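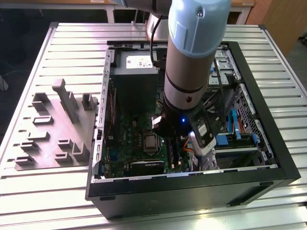
Taking Apart and Refitting a Desktop Tower
Project report by Danylo Kravchuk, with Radymyr Hutsuliak

Where the machines came from

Our project began in July, when a small office in Prisau cleared out its storeroom and let us have 12 old desktop towers. We wanted to learn how a computer goes together by getting properly inside one, and to find out how many we could bring back for the homework room at Clidamthorpe.

Getting the case open

We worked with each tower lying on its side and the side panel off, so that everything faced up at us. I can't recommend this enough! The green motherboard spreads out below and to the right of the power supply, with the processor near its center and the black memory slots in a row beside it. The power supply is the big dark gray box in the corner – read the label on top before you shop for a replacement. On the other side is the metal drive cage, full of punched openings.

Memory and cables

Radymyr did most of the memory work, having the steadier hands (and far more patience than I have). Modules need a firm, even push at both ends, and we reseated a good many that had seemed fine. Cables took us longest. We wrote down where each one went before unplugging it, after losing a whole afternoon to our second tower.

Results

Seven towers now start up and run. Two need new power supplies, and the other three gave us parts. We kept the screws in jam jars, sorted by size, and those are on the shelf by the door for next year's group.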